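Come and write about famous people with me (part-time, paid, mostly from your couch)

Posted Oct 17, 2018

Okay, so I've been running Briduren on my own for longer than is good for me, and I'm finally ready to hire. If you've ever read one of our posts on a red carpet, a breakup, a surprise album or a reality show reunion and thought you could have done it faster and funnier, please keep reading!

For anyone who has wandered in from a search engine, Briduren is a celebrity and entertainment site. We cover music, telly, film and the private lives of people who have mostly chosen to have public ones. We're small. We have a loyal crowd of readers, a comments section that's nicer than you'd expect, and a newsletter called Fanulby that goes out every morning and has more or less taken over my life.

I'm looking for 2 writers to start in January. One will look after the morning shift, the other will take evenings and awards nights. Both jobs are part-time and both are paid. Proper wages, with super, on the books. I did my share of writing for "exposure" in my twenties and I'm not going to ask it of anyone else.

The morning writer starts at 7, when the overnight news from Los Angeles and London has piled up and I need someone to go through it, work out what's worth a story and what's the same rumour in a new hat, and get the first few posts up before people are on the train. You'd also put Fanulby together. It's short and a bit cheeky, and it has to be out on time even when the biggest story of the week breaks while you're buttering your toast.

The evening writer gets the glamour, if you can call it that. Live blogs, finales, premieres, frocks. Some nights are dead quiet and you'll be writing up a cast announcement in your pyjamas. Other nights you'll be typing with one eye on the broadcast and the other on five group chats. I love those nights, and I'd like to find someone else who does.
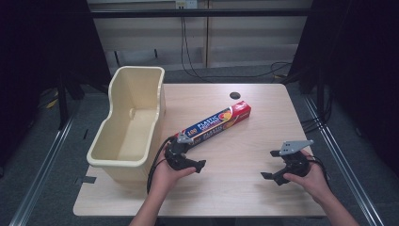
The table at Calmont.

Most of the work can be done from home, but I do rent a little space in the Calmont building and I'd like us all to be in the same room once a fortnight or so. It's close to the station, there's decent coffee downstairs and the wifi behaves itself. If you live too far away for that, apply anyway and tell me - I'd sooner have the right person on a video call than the wrong one across the table.

What I need from you: clean copy, written quickly. A good memory for who used to be married to whom. Some sense of when a story is fair game and when it's just unkind. We don't run guesses about pregnancies, we don't publish photos of people's kids at school, and if somebody is in hospital we report what's been confirmed and leave it there. I've lost a bit of traffic over the years by sticking to that and I'm fine with it. If it sounds prissy to you, we probably won't get along.

You'll need to know the basics of defamation law, or be willing to learn them. I pay for a short course with Subramaniam Media Training for everybody who writes for me, and you're paid for the hours you spend on it. I've done it myself and it scared me silly, in a useful way.

I don't care whether you have a journalism degree. Have a blog, a student paper, a very long Twitter thread about a soap opera, whatever shows me you can write a sentence people want to finish. Being able to resize a photo and write a headline that fits on a phone would be handy. Being nice to publicists is handy too, even the ones who ring at dinnertime.

To apply, send me 3 things. First, a note about yourself (a page at most, and please no cover letter template, I can smell them). Second, a link to something you've written that you still like. Third, a piece of roughly 300 words on any entertainment story from the past month, in whatever style you reckon suits the site. I won't publish your piece, and if I ask you to do any more test writing after that, I'll pay you for it.

Use the contact form at the bottom of the page and put "Morning" or "Evening" in the subject line, or both if you're easy. I try to answer every application within 24 hours, even if it's only to say I've got it and I'm reading. Interviews will be a chat, either at Calmont or by phone, and I'll ask what you're watching at the moment, so have an answer ready. Trashy is welcome.

Questions about hours, pay or anything else can go through the same form. The exact rate depends on experience and I'll tell you what it is before we talk, so you don't waste a trip.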